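When I finally got Bình Bạch on the phone, in June 2022, she had been up since before dawn with a kettle and a stack of printouts, and she apologized three times for talking too fast. She needn't have. Her group at Brallomstead has spent the better part of two years on one stubborn question, and she is very good company on the subject.

The question goes like this. If you want two robot arms to learn a job together, do you show them the whole job over and over, or do you show them mostly the parts where they tend to go wrong?

"Everybody I knew was collecting whole runs, start to finish, and so were we," she said. "You get very tidy data and a robot that has no idea what to do when a cup is two inches from where it expected." (She laughs easily, and she laughed here.) "So in February we stopped, and we began every demonstration from a bad spot."

The method, which they call Quan, has a person guide both arms from an awkward starting point back to one the arms already handle well. The cameras sit at the wrists, so the arms learn from the same close, cramped view they will have later on. The group recorded 170 of these short recoveries, and then ran the trained arms against the older version on a cup-and-ball task, 46 tries apiece.

"The old one finished 3," she told me. "The new one finished 33. I made them check the sheet again, and then I went for a walk, because I didn't trust myself to write the email!"

She is careful about what that means, and spent a good ten minutes on the limits. The cups were plain ones, the table stayed the same throughout, and the people giving the demonstrations got better as they went along, which muddies things a little. She would like to see it tried on something soft, a towel maybe, before anyone gets excited. 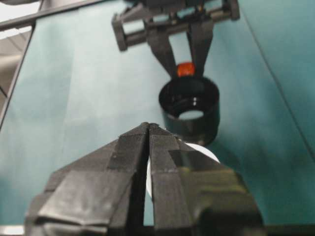 The cups and the teal tabletop, from cameras at the wrist:

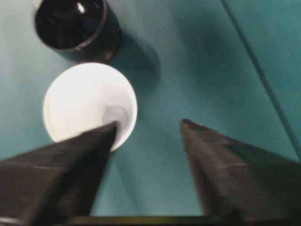 Bảo Triệu is fond of the work but thinks the comparison was a bit kind to Quan, and would have given the older method the same number of hours with a person at the controls before counting anything. Bình agrees, as it happens, and that test is next on her list.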